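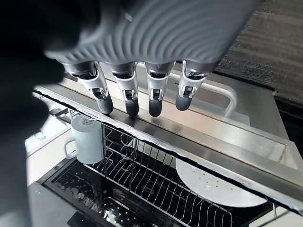 Krisztina Gál asks whether the dish rack in the shared kitchen has to be emptied before every cleaning, or whether a quick wipe around the dishes is enough. The rack should be emptied completely. Residue collects beneath plates and cups, and wiping around them leaves it in place. Her question is one of several received by the Ngata Residence office, and the answers below apply to all floors.

Dish Racks and Draining Areas: Frequently Asked Questions
Last updated 2021-07-23

How often should a stainless steel rack be cleaned?
Racks in daily use are to be washed with warm water and dish soap twice a week. Kitchens used only for meetings and events may follow the weekly schedule posted inside the supply cabinet.

Which products may be used?
Residents should use ordinary dish soap and a soft cloth or sponge. Scouring powder, steel wool and chlorine bleach are not permitted on steel surfaces. They scratch or pit the finish, and the damage cannot be polished out by our staff.

How should brushed steel be wiped?
Wipe in the direction of the grain, rinse with clean water and dry with a towel. Wiping across the grain leaves dull marks that show under kitchen lighting.

There are white spots on the metal. Is the rack damaged?
In most cases, no. White spots are usually mineral deposits left by hard water. Mix equal parts white vinegar and water, apply with a cloth, leave for 5 minutes and rinse well. Do not leave vinegar on the metal overnight.

What should be done about small brown specks?
These are often traces of rust from other items, such as cast iron pans or old knives. Remove them promptly with a paste of baking soda and water. Specks that return in the same place should be reported to Ashton Halliday at the residence office.

May pots and pans be left to drain overnight?
Dishes may remain overnight. Heavy pots should be dried by hand and put away the same evening. Items still on a rack at the morning inspection will be moved to the holding shelf and kept for two days.

May knives be placed in the rack?
Sharp knives must be washed, dried and returned to the drawer directly after use.

Is a drying mat allowed next to the rack?
Yes, provided that it is hung up to dry each evening. Mats left flat on the counter hold moisture and develop an odor.

Who pays for a replacement rack?
Normal wear is covered by the residence. Where a rack is bent or scratched through misuse, a charge of $50 is applied to the kitchen account for that floor.

Will the kitchens close for maintenance?
All shared kitchens close for deep cleaning in December. Dates are posted on each kitchen door, and racks must be cleared the evening before.

Questions not answered on this page may be submitted in writing to Ashton Halliday or Ebony Tawhiri, Residence Services.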